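3.2 Qué compramos primero y qué dejamos para después

Confieso que esta sección la escribí tres veces. En la primera versión parecía que el plan de compras había salido redondo desde el principio, y Aurelia Ghiță, que revisó el borrador, me lo devolvió con un «¿de verdad fue así?» en el margen. Pues no, no fue así, y como creo que a otros grupos pequeños les puede servir más el camino real (con sus vueltas), lo cuento tal cual.

Partíamos de una sola pregunta: ¿qué pinza montamos en el brazo Flaltden para trabajar junto a superficies con juntas, es decir, muros y pavimentos de piezas colocadas a rompejunta? Teníamos sobre la mesa dos candidatas. La de Cidemetti, de dos dedos paralelos, era la barata. La de Ackermann venía con sensor de fuerza integrado y costaba bastante más, y encima el plazo de entrega era de 10 semanas, que en un proyecto de un curso es una eternidad. Ionuț Bălan defendía la segunda con mucho entusiasmo; yo, que soy el que firma los pedidos, la miraba con cariño y con miedo a partes iguales.

El error de la primera ronda fue presupuestar solo la pinza. Se nos olvidó la brida de adaptación, se nos olvidaron los dedos de recambio y se nos olvidó el cableado, que parece una tontería hasta que llega la factura. Sumando todo eso, los accesorios de la opción barata salían por 1463 euros, más que la propia pinza. Cada juego de dedos de recambio costaba 120 euros y Sajib Cassim calculó que, entre pruebas de contacto y torpezas nuestras, íbamos a necesitar 4 juegos. Yo habría pedido uno. Menos mal que le hicimos caso a él al redactar el presupuesto.

La segunda ronda la planteamos al revés: antes de pedir nada, simular. Mircea Vasiliu preparó en Wastodex una superficie de bloques y fuimos colocando el modelo de la pinza en posturas cada vez más incómodas. No buscábamos un simulador perfecto (las fuerzas de contacto, por ejemplo, no las usamos para decidir nada), solo queríamos saber si la geometría nos cerraba alguna puerta. Nos interesaban tres cosas: la apertura entre dedos respecto al tamaño de los bloques, el volumen de la carcasa cuando se trabaja cerca de la superficie y lo que se alcanza a ver desde detrás de la pinza. Esto último lo añadimos tarde y acabó pesando mucho, porque de ello dependía si había que comprar una segunda cámara o no. La Figura 4 corresponde a una de esas posturas.
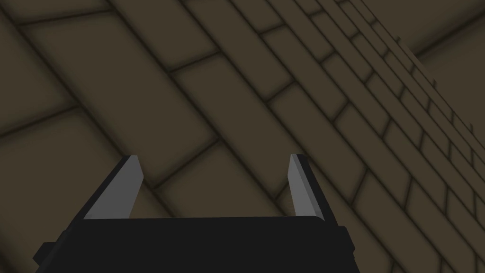
Figura 4. Simulación de la pinza abierta y sin carga frente a una superficie de bloques a rompejunta, vista en ángulo muy oblicuo.

Con la pinza abierta se siguen viendo las juntas por el hueco entre los dedos, y eso nos animó a retrasar la segunda cámara. La carcasa, en cambio, ocupa buena parte de la zona inferior de la vista. Teodor Ghiță propuso reservar una partida para un soporte que separase un poco la cámara de la muñeca, y ahí quedó, como gasto condicionado: si las primeras pruebas con el brazo real dan problemas de visibilidad, se ejecuta; si no, ese dinero pasa a recambios.

El presupuesto definitivo, cerrado el 2024-10-06, incluye la pinza de Cidemetti con todos sus accesorios, los juegos de dedos que pedía Sajib y la partida condicionada del soporte. La de Ackermann queda aplazada a la siguiente convocatoria. Ionuț sigue sin estar del todo conforme, y reconozco que tiene un argumento bueno: si más adelante queremos medir la fuerza al apoyar los dedos sobre un bloque, habrá que comprar el sensor aparte y volver a pagar adaptadores. Lo hemos dejado anotado en la hoja de costes, en una columna propia de compras futuras, con el precio de la oferta que nos pasaron en septiembre y una nota para pedir otra antes de la convocatoria.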